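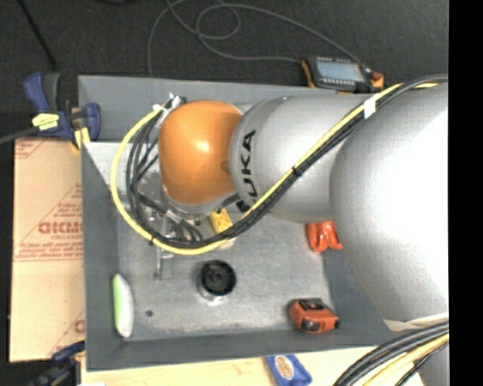 3.2 Clearing a mixed bin

Putting away loose items is the chore that people most often name when asked what they would hand over to a machine, and it is also the one on which published results are hardest to compare. Some studies use a single class of object, such as mugs or boxes of one size. Others use a large set but lay the objects out with clear space on every side. The work in this section sits between the two. Items are placed in a grey bin with sloping walls, a few at a time, and the arm must take them out one by one and set them down elsewhere. The bin in Figure 1 holds a yellow sponge-like block, a round black-topped object, something much like a tape measure and an elongated green and white item against the left wall, and these four already ask for different things of a gripper. The item at the wall is the awkward one, as a finger has to come down between it and a surface that slopes inward.

Figure 1. The arm over the bin, with a metal gripper finger reaching down towards the floor.

We ran 1000 attempts under the fixed planner (Skunura) and a further 1000 under the learned one (Zidance). Both used the same arm and gripper. An attempt began when the planner chose a target and ended when the item was released or the time limit passed. The remaining 1202 attempts, which bring the total to 3202, were made with the two planners taking turns, and are treated separately in Section 3.4. No attempt was dropped from the record. Where the arm stopped itself on a force limit, the attempt was entered as a failure and the bin was left as it was.

Items were drawn from a pool of 13 types, chosen to stand for what collects in a kitchen drawer, on a hall shelf or at the end of a workbench. We left out glass, anything with an open blade and anything that could leak. This makes the pool kinder than a real drawer, and readers should keep it in mind when setting our results beside those of home trials. We also left out clothing. Cloth raises problems of its own and has a large literature which we do not try to cover.

3.3 What went wrong

Failures fell into four groups. The first and largest was contact with the bin. On the sloping walls the gripper has to choose between coming in straight down, in which case one finger may touch the wall before it reaches the item, and tilting, in which case the wrist may come close to the opposite rim. Skunura tilts only when a straight approach has been ruled out. Zidance tilts early and often, and lost fewer attempts to the wall but more to the rim.

The second group was slip. Soft items were seldom dropped. Hard items with a curved side were dropped often, most of all when the fingers closed above the widest point and squeezed the item downwards. A person corrects for this without thinking, by feeling the item start to move. Neither planner had any sense of touch beyond the force limit, and neither could tell a firm hold from a poor one until the arm had begun to lift.

The third group was wrong choice of target. An item lying partly under another was sometimes picked first, so that the upper one was tipped over or carried up with it. We counted this as a failure even when both items came out, as the aim was to remove them singly. A less strict rule would be fair for a household, where few people mind in what order the bin is emptied.

The fourth group was cables. The lines feeding a gripper run along the outside of the arm and have to be left with enough slack for the wrist to turn. With too little slack the wrist binds; with too much, the loop can brush the rim or hide part of the bin from an overhead view. We retied the loop twice in July and kept to one arrangement after that. Papers in this field rarely report such matters, yet they took up more of our time than any change to the software, and a machine sold for home use could not ask its owner to deal with them.

Small items deserve a note of their own. When an item had rolled into a corner, both planners tended to try the same approach again with small changes, and would carry on doing so until the time limit. Bangash, the earlier planner from which Skunura was developed, had a simple rule for this — after two failures it pushed the item towards the middle of the bin and started afresh. We had taken the rule out because it looked crude. It has since been put back.

3.4 Is this a chore done?

The alternating attempts were meant to show whether the two planners could make up for each other's weak points. They did so in part. Handing over after a failed approach to the wall was useful, while handing over after a slip was not, since the item had usually come to rest in a harder place and the second planner had no record of where the first had held it.

We would not describe either planner as ready for use in a home. On a shop floor the case is better. Items there are known in advance, the bin stays in one place, and a worker nearby can clear a jam. The trial at Wekside, a small repair shop that sorts returned parts by hand, is planned on those terms, with the arm working on one bin and staff free to step in. Even so, the arm is slow. A person emptying the same bin would take the items out by the handful, and our rule of one at a time hides how large that gap is.

What can be said is that single items, on a flat floor and clear of the walls, are now handled well enough that we no longer learn much from testing them. Further work should go to the edges of the bin and to the moment just after the fingers close.

October 19, 2026
By the bin-clearing group

Search this paper Enter keywords Go

Reader comments (3)

Would be good to see the wall failures split by item type. I suspect most of them come from two or three of the 13.

We had the same trouble with cable slack on a smaller arm. Moving the first tie further back helped us, though it took a few goes to find the right place.

Is the pushing rule used in both planners now, or only in Skunura? Section 3.3 can be read either way.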